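31 shares | 8 comments

Review: Petireck 8, a grasp-policy training kit for simulated tabletops
by Mwende Kimaro

Petireck 8 packages the Mindell method for learning to pick up cups, mugs and small containers entirely in simulation. A policy is trained on rendered demonstrations and scored on scenes it has not met. I ran the kit for three weeks on one workstation and compared it with Cui, the baseline I have used for the past year.

The method adds one thing to ordinary imitation learning. During training, each demonstration is re-rendered from displaced viewpoints, and the policy is penalized when its predicted grasp pose shifts between them. The stated aim is tolerance to clutter and partial views. I used the default set of 1329 demonstrations and did not tune the penalty weight.

The room scenes are better dressed than I expected. The table has a green cup with a white container and a shrub behind it, and a large translucent green vase close to the viewpoint takes up much of the right side. Parts of the arm show faintly through it. Transparent foreground objects were a weak point for Cui, which often placed the grasp point on the vase. 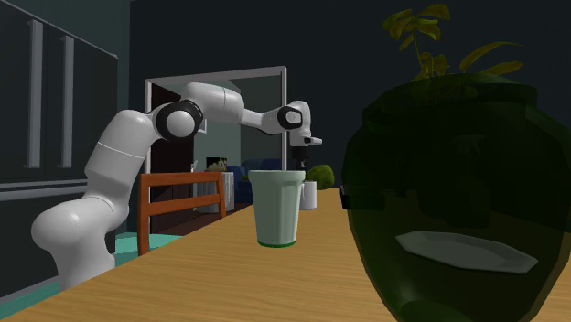
Results

I ran 600 evaluation episodes per method, with identical seeds. Petireck lifted and held the target in 81 percent of them, Cui in 68. The gap of 13 points comes mostly from scenes with a foreground occluder. With the occluder removed, the two methods are within 2 points of each other, so anyone working with clean tabletops should not expect much.

Handled mugs remain the harder category. Close views contain little besides wood grain, the mug and the fingers, and the rim may be only partly visible. The policy has to place one finger on the handle side without striking the handle. Most of my Petireck failures were contacts with the handle during closing.
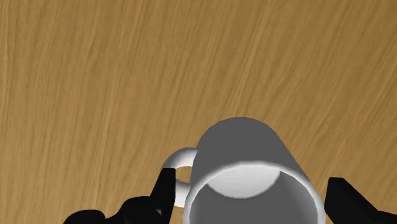 Close view in simulation: open gripper fingers on either side of a white mug, handle at left.

Shading on the ceramic is simple and the wood texture is much more detailed. I would want tests on real mugs before trusting the mug figures outside the simulator. The kit includes no transfer results.

Setup and documentation

Installation took an afternoon. The Plalthorpe scene importer rejects meshes with unnamed parts and reports only a line number. Logging is good, and every failed episode can be replayed from its seed. The penalty weight is documented in a single sentence.

Recommended for occlusion work. Cui users with uncluttered scenes can wait for the next release.

14 comments hidden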